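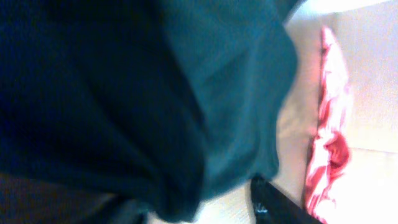 Dark teal, bunched up. The fine lines in the fabric show best where the light catches the fold.

Flornley Druvness Tee in Dark Teal
Reviewed by Pascal Ostermann
Tuesday, February 4, 2025

I should say at the start that I'm a hard person to sell a T-shirt to. I have a drawer full of them, most of them past their best, and my usual approach is to wear one until the collar gives up and then keep wearing it in the garden. But my sister gave me a Flornley voucher for my birthday last June, and after letting it sit on the fridge for far too long I finally put it towards the Druvness, which is their plain crew neck in a mid-weight jersey. I've now had it for 6 months, so I feel I've earned an opinion!

First, the colour. I've always steered clear of teal (my mum had a teal bathroom and I think it left a mark), but this is a deep one, close to navy in the folds, and then when you hold it to the window it goes a softer green-teal that I've grown very fond of. The picture on the shop page made it look a good deal brighter than it is, so if you were hoping for something cheerful and tropical, you may be let down. I wasn't. It goes with my grey trousers, my brown cords and the one pair of jeans I own without paint on them.

The fabric is lovely to handle. It's soft without being flimsy, and it has enough weight that it hangs properly and doesn't cling around the middle, a thing I notice more every year. On a hot day in January it was a bit much, I'll admit, and I ended up changing into an old linen shirt by lunchtime. For spring and autumn, or under a jumper, it's just about perfect.

Now, washing. The label says cold wash, line dry, and I've mostly behaved myself. There was one accident with the dryer (my fault, I scooped up the whole load in a hurry) and it came out perhaps a finger's width shorter in the body. It still fits, but I wouldn't do it twice. Wash it with the darks for the first few goes as well. The first rinse water was properly blue, and a pair of my socks has been faintly seaside-coloured ever since.

Creasing is the one real grumble. If you leave this shirt balled up in the basket overnight it'll hold every one of those creases the next day, and giving it a good shake does very little. I've started folding it straight off the line: sleeves in, sides to the middle, then in half and in half again. Done that way it stays presentable and takes up very little of the drawer. Rolling works too if you're packing a bag.

Sizing runs a touch long in the sleeve. I'm usually between a medium and a large, and went for the large, and I'm glad I did after the dryer business. The collar has stayed flat so far, which is more than I can say for the Kirumeck one I bought on sale, with its neckline like a lettuce leaf after 3 washes. I also own a Sveinbjörnsson tee that is probably better made than either, but it cost nearly double and I'm too nervous to cook in it.

Would I buy another? Yes, and I've been eyeing off the charcoal. I'd like to see them do a pocket version, and a slightly shorter sleeve wouldn't go astray.

Comfort: very good
Colour: excellent, darker than advertised
Creasing: fair at best
Value: good, better with a voucher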